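Nastik laundry door set – README

Status: shared as is. Read the whole thing before you build anything on it.

What's in the folder

Recordings of a two-armed robot with jointed hands working at a stacked laundry unit, collected at the Pornari shared workshop. There are 145 episodes and 3,867 still images pulled from them. Each episode has head camera video, joint positions for both arms and a short text note typed by whoever was running the session.

The project started as a home build by Idris Gape. Virgil Stoica wrote the logging code and most of this file. If the tone is gloomy, blame Virgil.

What we were trying to do

Open a door, take a piece of cloth out, put a piece of cloth in, close the door. The usual claim for a job like this is that a hand shaped like ours will cope with things made for us. We went in doubtful and we're still doubtful. A round door on a side hinge is an awkward thing to pull with two stiff fingers, and a hook on a stick would have been cheaper.

Folder layout

episodes/ one subfolder per episode, numbered from 001
stills/ JPEGs, named by episode and time offset
notes/ plain text, one file per episode
harnik/ calibration files for the Harnik arm mounts
tools/ Virgil's scripts for trimming and resampling

Joint logs are CSV. The first column is time in seconds from the start of the episode. Angles are in degrees. Yes, we know. Convert them yourself.

How episodes are labelled

We marked 81 episodes as "done". That label means the person running the session was satisfied when it ended. It doesn't mean the grip was good, or that the robot would manage it again with the cloth somewhere else. Two of us relabelled a handful separately and didn't agree on all of them, so treat the column as an opinion.

The rest are marked "stopped" or "unclear". We left them in because sets that contain nothing but successes make everybody's robot look better than it is.

Known problems

Tinted doors. The doors are dark, shiny and see-through all at once. Our depth readings through them are close to useless, and reflections shift as the head moves. Anything you train on colour alone may learn the reflections.

Open upper door. When it swings out it takes up a lot of the head camera's view and hides whatever is behind it. We thought about a second camera on a stand and never got to it.

No touch sensing. You can see fingertips on a door rim. You can't tell how hard they're pressing, and motor current is a poor stand-in. Please don't publish force figures from our logs.

One machine, one room. Same unit, same curtains, same wooden floor throughout. Whatever your model scores here says very little about the laundry at your house.

Clock drift. Early episodes have video and joint logs slightly out of step. tools/align.py helps – check the result by eye anyway.

Sample still

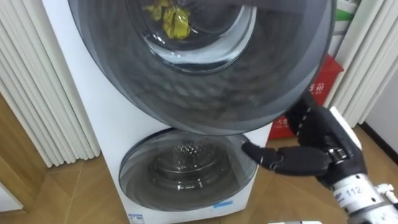 Two fingers on the rim of the closed lower door, upper door open, yellow cloth in the upper drum.

A single still like that one won't tell you whether the door is about to open or has just been shut. Use the joint log for direction of travel, and read the note for the episode before assigning a label of your own.

Use and credit

Free for hobby, classroom and research use. If you publish, credit the Nastik project and say which episodes you left out. Please don't describe the set as showing household-ready automation.

Corrections go to Idris through the workshop's message board. Include the episode number and the time offset, or they'll sit there.

Changes

19 May 2026 – first shared version. Calibration files added, two duplicate notes removed.

Still to do: redo the clock alignment, rename the stills that have spaces in their names.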